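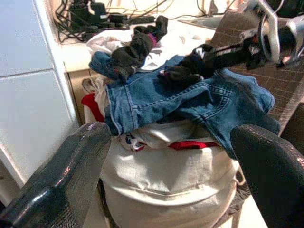 Student Robotics Club Begins Second Term of the Household Tasks Project

The Student Robotics Club has resumed work on its Household Tasks Project, a two-arm manipulation program open to second-year and third-year students in engineering and computing. The project was approved last spring under the supervision of Dr. Usha Rodrigues and is now in its second term. Nestor Dagdag continues as student lead, with Kenneth Bautista responsible for data and Gerardo Baluyot for hardware.

The club has chosen laundry as its subject for the year. Clothing changes shape each time it is handled, and a method that works for a rigid box will often fail on a sock or a pair of jeans. Students who completed the introductory course worked mainly with blocks and cups, and the faculty considered that the next group should meet a harder class of object early in their studies.

Work takes place in a furnished utility area instead of on a laboratory bench. Students drive the two arms by remote operation and record each attempt from start to finish. The recordings are then reviewed, labeled and used to train a control model, which the students have named Flolel. At the close of the last term the club held 1,098 recorded attempts. The present total stands at 1,967, of which 514 involve denim.

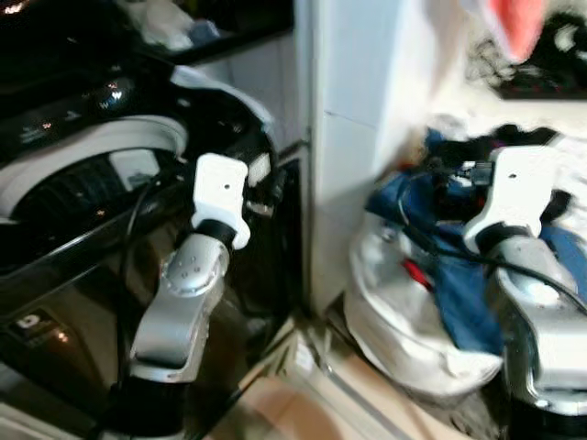

Denim has proved to be the most demanding of the fabrics attempted to date. It is heavy for its size, and the thick seams tend to turn the fingers aside at the moment of closing. Mr. Baluyot and his group have spent much of October on this question and have tested three finger shapes. Their findings will be presented to the full membership at the next general meeting, together with a short written report that will be placed in the department library.

A second question concerns the order of work. When garments lie in a heap, the model must decide which one to take first, and an unwise choice can bring several pieces along together. Mr. Bautista has proposed that operators follow a common rule, taking the uppermost small item before any large one. The rule was adopted on a trial basis, and recordings made before and after its adoption are being kept in separate sets so that the two may be compared.

Members are also studying how the views from the head and wrist cameras should be combined. The head camera gives the general position of both arms and the surrounding furniture, while the wrist camera shows the fabric at close range. Strong daylight on a pale countertop can remove detail from the wrist view – a matter of some importance in a room with a window. Students enrolled in the imaging seminar are invited to take up this topic for their term paper. Dr. Rodrigues will advise.

The club wishes to thank Bienvenido Calimlim of the facilities office, who arranged for evening access to the area. Thanks are due as well to Herrero, which has renewed its equipment grant, and to Semico, which has supplied replacement parts for the arms at reduced cost. Stitel has agreed to receive two students for a site visit before the end of the academic year. Applications for the visit should be made through the department office in the usual manner.

All operators are reminded that the safety briefing must be repeated each term. A member whose briefing has lapsed may attend sessions and assist with labeling but may not operate the arms. Sessions are to be booked in pairs, with one student at the controls and the other at the stop switch. Cables should be checked along the full length of each arm at the start of a session, and any wear is to be entered in the log.

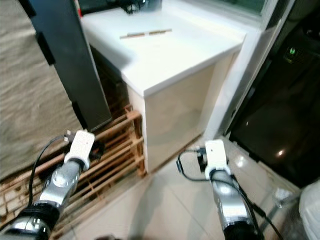

Joining the Project

Places remain for four operators and for a larger number of labelers. No earlier experience with robotic arms is required of labelers, although applicants should be comfortable working with video files. Operators must have passed the introductory course and must be able to attend one evening session each week.

Candidates are asked to submit a statement of no more than 500 words to Mr. Dagdag, describing their interest in the project and any related coursework. Statements must be received by Friday, October 29, 2021. Interviews will be held the following week, and successful candidates will be notified by the department office.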